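Pacita Buenaventura
Sat 28 March

1/ Okay, thread time! I've been teaching two robot arms to handle a white rack by hand, and I have learned so much about my own elbows. Notes from the bench, in no special order, mostly for the people at Pomside who keep asking how it's going.

2/ The setup: two arms, one operator (me), and a pair of leader handles I hold while the arms copy what I do. Every run gets recorded. The software is called Oria and it's the first one I've used that lets me throw out a bad take with one foot tap. I love that pedal more than is reasonable.

3/ The task sounds tiny. Bring both grippers in to the bottom of the pole, get a hold on it where it meets the base, keep the rest of the rack where it is. My hands would do it while I was thinking about lunch. With the handles I hold my breath the whole way in.

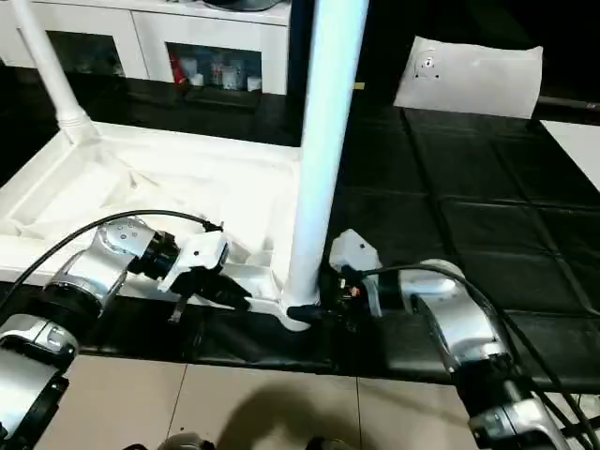

4/ WHAT I GOT WRONG FIRST
I moved both arms at once. It feels natural, you have two hands, why not? But then each side is pushing before the other one is ready and the pole goes for a walk. Now I let one side make contact and settle, and the other waits close by until I bring it in. So much calmer!

5/ Also wrong: going fast. In February I was so proud of my speedy takes. Cheng (our training tool, named after nobody I can identify) learned from them beautifully, including every little wobble I put in at the end. It copied my wobble. I was sort of flattered.

6/ So now I slow way down for the last inch. Smooth approach, tiny pause, close the fingers, tiny pause, done. The pauses look silly when you play them back but the policy picks up on them, and the grasps got a lot cleaner after I started doing it.

7/ The wrist views changed how I work. From up top I always think I'm lined up. Then I check down at gripper level and the pole is this huge pale column filling the middle of the picture, and any lean shows right away.

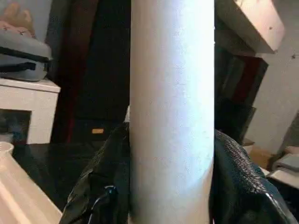
8/ My habit now is a quick look at the wrist view before I close, every single time, even when I'm sure. Especially when I'm sure. I say "check" out loud and my desk neighbor has started saying it too.

9/ Numbers, for those who like them: a good session is 25 takes. I usually toss 3. After that my shoulders start creeping up toward my ears and the takes get worse, so I stop, walk around, and do something that isn't holding handles. A 20 minute break does wonders.

10/ Somebody asked if I reset everything to the exact same spot between takes. Nope! I nudge the rack a bit each time, and I leave the cloth in whatever heap it lands in. If every take starts out identical, you get a robot that's brilliant in precisely one position. Ask me how my first batch did.

11/ Pale things are their own adventure, by the way. White on white on more white, and up close the edges get soft. I've started choosing my approach so there's something dark next to whatever I'm reaching for, even if it's only the finger itself.
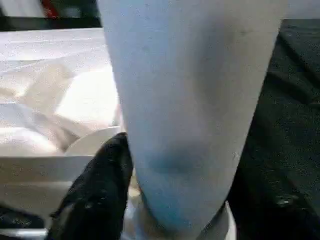 12/ Light touch is the other thing I'm working on. The handles don't push back much, so I go by eye and by the sound of the motors, and I tend to squeeze too hard when I'm nervous. Humming helps. I have no data on the humming.

13/ The best part is still the first time you let go of the handles and the arms go in by themselves, and you recognize your own move. The little pause before closing! That's MY pause! I yelped.

14/ Next up is the same task with the Nidholm handles, which are lighter and have a proper wrist twist. I'm going to record around 12 takes on each set and see which ones I'd keep. If you've used them for two-arm work, tell me how you set the grip sensitivity, please, I'm all ears.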